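3.2 仿真场景的记录与标注规范

仿真评测的结果能否被他人复核，取决于场景文件、初始状态和判定条件是否一并保存。我们在整理Sitolano任务集时发现，不少早期记录只保留了成功率，物体初始位姿和随机种子没有写入日志，后来换用另一版物理引擎时无法重现。本节给出的规则由此而来，适用于单臂桌面操作类任务，移动底盘和双臂任务另行规定。

规则按执行顺序分为场景登记、状态命名、终止判定和留存四部分。任务集现有105个场景，每个场景在入库前须完成登记，登记内容包括机械臂型号、夹爪型号、桌面尺寸、全部可移动物体的模型编号及其碰撞体版本。地面、墙面等不参与接触计算的部分只登记贴图名称。可移动物体的外观与碰撞体不一致时，以碰撞体为准填写尺寸，并在备注栏注明差值。带孔的容器尤其需要注意：篮壁的孔洞在渲染模型中存在，在简化碰撞体中往往被封成平面，夹爪手指能否穿过，两种模型给出的答案不同。

状态命名采用“对象—关系—参照物”的写法，例如“橙子—位于—篮内”“纸杯—直立于—桌面”。不得使用“已完成”“基本到位”一类的词。单帧画面只能支持几何关系的描述，不能支持动作阶段的描述。夹爪张开并停在物体上方时，可能是抓取之前，也可能是释放之后，标注人员如果只看到一帧，应填“夹爪张开，位于物体上方”，动作阶段一栏留空，由轨迹数据补全。图4的两帧均按此规则标注。
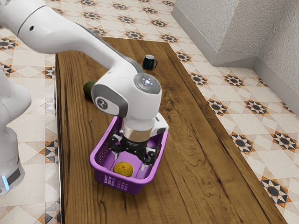
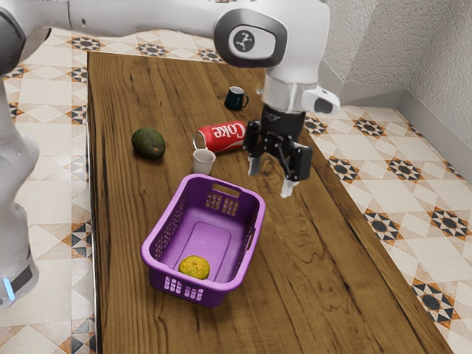 图4 桌面整理任务的两帧仿真画面。第一帧中夹爪伸入紫色篮内，第二帧中夹爪张开，位于篮外桌面上方。两帧的篮内均有一个圆形水果。

物体类别的填写也有约束。类别名以场景文件中的模型编号为准，不以画面外观为准。圆形的黄色或橙色水果在某些光照下难以区分橙子和柠檬，深色的杯子在阴影中颜色会偏移，这些情形在人工标注中产生过较多分歧。在Pirkorness组织的一次交叉标注中，400帧画面由两名标注人员各自独立填写，其中有76帧至少一个字段不一致，分歧主要集中在水果类别、杯子颜色和“接触”一项。前两项在改用模型编号后不再需要人工判断。“接触”一项保留人工填写，但须与仿真器输出的接触力比对，两者冲突时以接触力为准，人工值移入备注。

倒放的物体须单独标出朝向。易拉罐、瓶子等轴对称物体只记录轴线方向和开口或罐顶的指向，不记录绕轴转角。罐体侧放时可能滚动，因此初始化之后应先空跑2秒，待速度低于阈值再写入初始位姿。省略这一步的场景在重放时，罐体位置与日志有偏差，后续抓取随之失效，容易被误记为策略失败。

终止判定须在运行前写定，运行中不得修改。“放入篮内”的判定条件为：物体质心位于篮口平面以下，水平投影在篮底轮廓之内，且夹爪与物体之间无接触力。三项须同时满足并保持到判定窗口结束。只满足前两项的，记为“篮内，未释放”，不计入成功。篮子在运行过程中被推动的，判定以篮子当前位姿为参照，同时记录其位移；位移超过登记表中的限值时，该次运行计为失败，即使物体仍在篮内。

留存部分要求每次运行保存完整轨迹、接触日志和至少一路固定视角的画面。画面用于人工抽查，不作为判定依据。视角选取时应避免手臂遮挡放置目标，做不到的场景须增设第二路视角。Falcão格式的日志可以直接入库，Helard格式缺少接触力字段，须先经转换脚本补齐，无法补齐的运行不得参与对比。失败的运行与成功的运行按同样要求留存，不得只提交成功样本。

上述规则未覆盖软体和液体。现有场景中的杯子均按空杯处理，登记表相应字段填“空”，涉及倾倒的任务待碰撞模型确定后再行补充。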